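Loltby Guest House -- Room Safety Checklist
Inspected by: Tolera Mekonnen
Date: 21 October 2024
Rooms covered: second floor, rear

1. Smoke alarm, hallway: PASS. Sounded on test. Battery replaced in February.
2. Smoke alarm, bedroom: PASS.
3. Window guard: FAIL. Lower left screw missing. Guard moves when pushed. Work order 1471 opened.
4. Outlets: PASS, with comment. Cover next to the closet has a hairline crack. Replace at next visit.
5. Space heater: none in room. Keep it that way -- the circuit is shared with the bathroom fan.
6. Bedding and clothing kept off the baseboard heater: PASS.

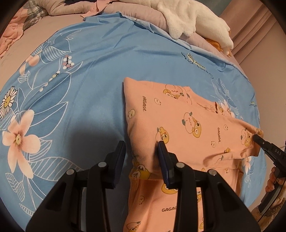

Cartoon-print top on blue sheet.

7. Dresser anchored to wall: FAIL. Strap is there but not fastened at the wall end. The stud is 33 inches from the corner. Ximeng Jiang has the hardware.
8. Window blind cords: PASS. Cleats fitted on both sides.
9. Night light: PASS.
10. Bed frame: PASS, with comment. Center leg was short of the floor -- adjusted during the visit. Check the slats again after the room has been used for a week or two.

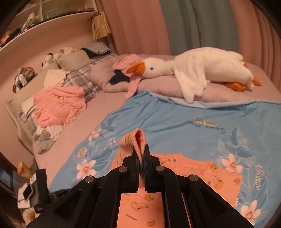

11. Hot water at bathroom sink: PASS. Leave the mixing valve where it is.
12. Door closer: FAIL. Does not latch from half open. Second report on this door, see work order 638.

Reinspect items 3, 7 and 12 before the room is let again. Send the signed copy to Ximeng.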